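Bench Arms for Hire: The Landska Starter Service

Sutik has sold refurbished robot arms for years. Its newest offer, Landska, rents one out instead, with the mat, the fixed cameras, a wrist camera and a bag of household objects included. The monthly fee covers remote support from the Lovov office. We ran the service on a desk for most of February.

Setting up took 25 minutes, most of it spent on the mat. It is a thin sheet printed with a grid, and it arrives folded.

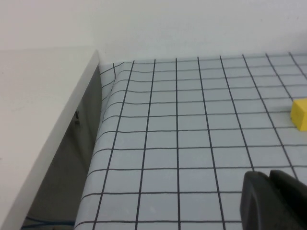
The manual allows seven days for the creases to settle and suggests weights at the corners. Calibration reads the printed lines, so a raised fold near the working area costs accuracy. A rigid board would be better – Sutik offers one, at extra cost.

The wrist camera rides close to the fingers. Its view is good for the last stretch of an approach and poor for anything else, as large plain surfaces give the software very little to hold on to. 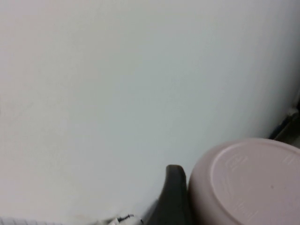 Wrist view: a gripper finger beside a pink plastic container.

Cups are the main exercise. The supplied task, named Barroso, asks the arm to pick up a cup and place it on a small drying rack with upright pegs. Grip force has 22 settings, and the default suits thin plastic. 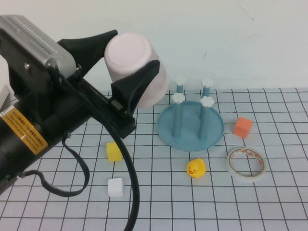
Kastriot Popescu would have preferred a plainer rack to begin with, arguing that pegs punish a small error in wrist angle and that beginners will blame the arm for it. Sutik's reply is that the task can be made easier in software by widening the release zone.

We tried both widths. The wider zone shortened each run but let the cup go at less consistent angles. Logs are exported as plain files, up to 200 runs at a time, and the fixed and wrist views share one clock. 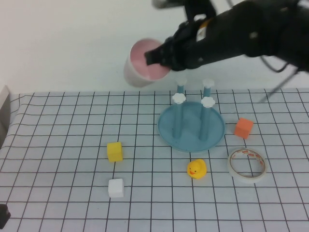
Terms and support

The minimum hire is one month. Queries go to Zahira Sitompul's desk in Lovov, which answered ours the same afternoon. Replacement fingers are included, and mats are charged after the first.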